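Dreswood Home Bench Guide
Section 4: Setting up your bench for mixing and proving dough

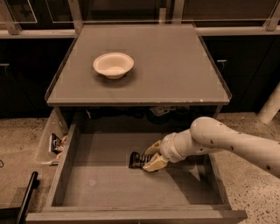 By this point your bench should be standing where you want it, with the feet screwed down and the drawers running freely. Now comes the fun part! A bench that's laid out well makes bread day so much easier, and most of the work in this section only has to be done once. Put the kettle on, clear an afternoon, and enjoy it.

These steps suit any of our kitchen benches, with or without the side shelf. If you have the Nokel folding bench, read the note at the end first.

4.1 Before you start

You will need:
A spirit level
A damp cloth and a dry one
Washing-up liquid
A kitchen thermometer
Your scales, mixing bowl and scraper
The drawer liner from the accessories bag

4.2 Levelling the top

1. Lay the spirit level across the bench from left to right, then from front to back.
2. Turn the feet by hand, a half turn at a time, until the bubble sits in the middle both ways.
3. Press down firmly on each corner. If one rocks, lower that foot and check again.
4. Tighten the locking rings.

Caution: Never adjust the feet while the bench is loaded. Take everything off the top and out of the drawers, and ask somebody to steady the far end for you.

It's worth being fussy. Scales give odd readings on a slope, and wet doughs creep downhill surprisingly fast (Delia Fuentealba, who tested the early benches for us, lost a whole focaccia that way!).

4.3 First clean

1. Wipe the top with warm water and a drop of washing-up liquid.
2. Rinse the cloth and wipe again.
3. Dry straight away, going right into the corners.
4. Leave the drawers open for an hour to air.

Note: Don't use scouring powder or wire wool. Dried dough comes away beautifully if you lay a wet cloth over it for ten minutes and then use a plastic scraper.

4.4 Laying out your tools

Everyone ends up with their own arrangement, and that's part of the pleasure, but this one is a good place to begin.

1. Put the scales at the back, on the side of your weaker hand.
2. Keep the middle of the bench clear for kneading.
3. Store flour, salt and dried yeast in lidded tubs in the lower cupboard.
4. Fit the liner in the top drawer and put in the things you reach for with sticky fingers: scraper, pastry brush, dough knife.
5. Keep tins and baskets in the deep drawer, largest at the bottom.

Caution: The top drawer holds up to 13 kg. Don't lean on it when it's open, and don't let children climb on it.

Note: Left-handed? Swap the whole thing round. Celeste Maldonado works with hers in mirror image and swears she kneads faster for it.

4.5 Finding your warm spot

Dough is happiest somewhere steady and out of draughts. Spend a day getting to know your kitchen and you'll be rewarded with every loaf.

1. Stand a glass of water on the bench, well away from the oven.
2. Take its temperature in the morning, at midday and in the evening.
3. Move the glass to a shelf or cupboard the next day and do the same.
4. Choose the place where the readings change least.

Anything between 22 and 26 degrees is lovely. A cooler spot is fine too; the dough simply takes longer, and the flavour is often better. Above 38 degrees is too hot, so keep clear of radiators and the tops of boilers. Do the test again in December, when the heating is on and your favourite spot may have moved.

4.6 A trial loaf

1. Weigh 500 g strong white flour, 10 g salt and 7 g dried yeast into your bowl.
2. Add 330 g lukewarm water and mix until no dry flour is left.
3. Rest for ten minutes, covered.
4. Knead on the bench for ten minutes. It will feel messy at first. Keep going!
5. Return to the bowl, cover, and leave in your warm spot until doubled.

While it rises, notice what you had to hunt for and move it somewhere better. Shaping and baking are covered in Section 5.

Note for Nokel owners: Lock both side struts before step 1 of 4.2, and knead over the fixed half of the top. The folding half is for scales, tins and cooling racks only.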